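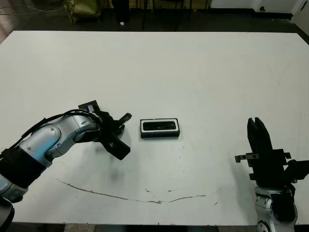 # Nolatach: two-arm lid and box planner

Print this page | E-mail this page

Filed under: Software > Manipulation > Planning & Control

Search this site Enter keywords Go

Nolatach is the planning and control layer used at Clurnbridge for tasks in which two arms work on one small container and its lid. It takes object poses and gripper states as input and produces timed joint trajectories for both arms. Camera drivers and the low-level joint controllers are in separate packages.

Maintainer: Ihor Fedoruk. Perception module: Nhung Vương. Last revised 10th October.

## Status

The planner and the executor are in daily use. The perception module was rewritten in September and its config keys changed. Old config files load without an error but the lid thresholds fall back to defaults, so check the startup log for `lid_model: default` before running on hardware.

The Skositz branch (single-arm mode) is frozen. Bug fixes are not carried over to it.

## Layout

 nolatach/
 perception/ box and lid detection, pose fusion
 planning/ task graph, grasp sampling, two-arm RRT
 control/ trajectory executor, force limits, stop logic
 tools/ log viewer, calibration check, replay
 config/ one directory per cell

## Requirements

- Linux with a real-time kernel on the control machine
- Python for planning and tools, C++ for control
- Tjoa message library, same version on both machines
- One head camera and one wrist camera per arm

The planner can run on the same machine as the executor, but a long grasp search will then show up as jitter in the command stream. Two machines are preferred.

## Perception

The head camera gives the first pose estimate for the box and lid. Both parts are dark and rectangular with a lighter area inside, and their footprints nearly match, so outline alone does not separate them. The classifier uses the brightness of the inner area and the height of the rim. If the lid is seated on the box, the detector reports one object with `state: closed`. If two footprints are found, it reports `box` and `lid` with a separate pose for each.

The table surface is segmented first and removed. Marks on a white table can survive this step as long thin regions. They are rejected by aspect ratio, set with `surface.max_aspect` (default 19). Do not lower this value to clean up noise near the box; use `surface.min_area` for that. Arm shadows are handled by a separate mask computed from the joint state and the light position in the cell config. When a lamp is moved, the light position has to be measured again.

Wrist cameras are used only for the final approach. The gripper body fills much of the lower part of the view, so each wrist camera has a fixed mask in `config/<cell>/wrist_mask.png`. After changing fingers, make a new mask with:

 python -m nolatach.tools.make_mask --cell <cell> --arm left 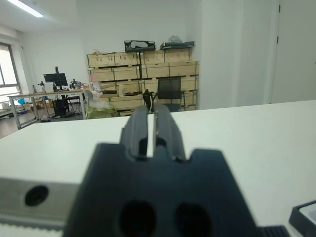
The mask must cover the housing and both fingers at every opening width. The tool steps the gripper through its full travel and takes the union of the results. Everything above the far edge of the table is dropped before feature matching, using the table plane and the current wrist pose. Without this crop the matcher locks onto background objects, where there is more texture than on the work surface, and the refined pose drifts by several millimeters.

If fewer than 26 matched features remain after cropping, refinement is skipped and the head camera estimate is kept. The log line is `refine: skipped (low support)`.

## Planning

A task is a directed graph of states and actions. The graph for opening a closed box has these actions:

1. `hold_box`: one arm closes on the short sides of the box.
2. `pinch_lid`: the other arm takes the lid by its rim.
3. `lift_lid`: vertical move, force limited.
4. `place_lid`: put the lid flat at a free spot on the table.
5. `release`: both grippers open and retract.

Closing uses the same actions in a different order, with `seat_lid` in place of `lift_lid`. Arm roles are assigned at plan time. The arm with the shorter path to the lid gets the lid unless `roles.fixed` is set.

Grasp sampling draws 200 candidates per object. Each one is checked for reach, finger clearance to the table and clearance to the other arm. Cable loops on the arms are modeled as capsules attached to the upper links. The capsules are larger than the cables, and plans in tight poses will sometimes fail for that reason alone. Shrinking them is a per-cell decision.

## Control

The executor tracks both arms on one clock. If either arm falls behind by more than 25 ms, both are slowed together. On a force limit, both arms hold position and the task graph returns to its last confirmed state. Replanning from a hold is automatic once. A second force limit in the same action requires an operator to confirm:

 nolatach resume --from-state

Resume reads the object poses again before it plans. A lid that has shifted on the table does not need to be put back by hand. 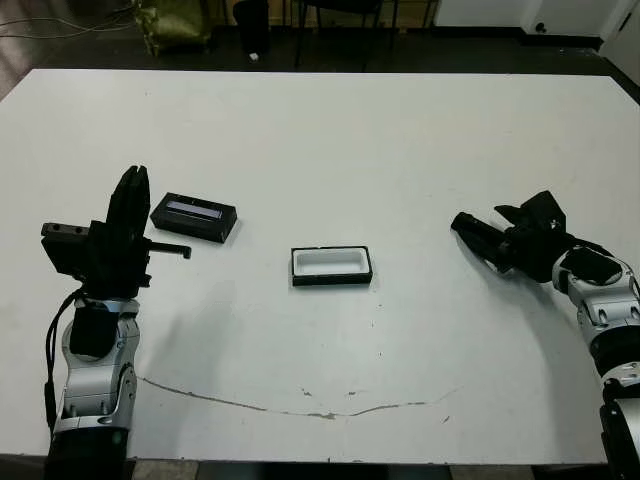 ## Known issues

- `place_lid` does not check whether the lid has landed upside down. The state is reported as `open` in both cases, and a later close action will fail at `seat_lid`.
- With the box and lid nearly touching, the detector may merge them and report `closed`. Raise `detect.split_gain` or separate the parts.
- The replay tool ignores gripper commands in logs recorded with the old message format.
- `make_mask` crashes if the wrist camera is not streaming. Start the driver first.
- The light position is stored per cell, not per recording. Replaying old logs after a lamp change gives wrong shadow masks.

## Reporting problems

Attach the session log, the cell config directory and the commit hash. For pose errors, add the head camera frame before and after the failed action. Perception reports go to Nhung Vương, everything else to Ihor Fedoruk.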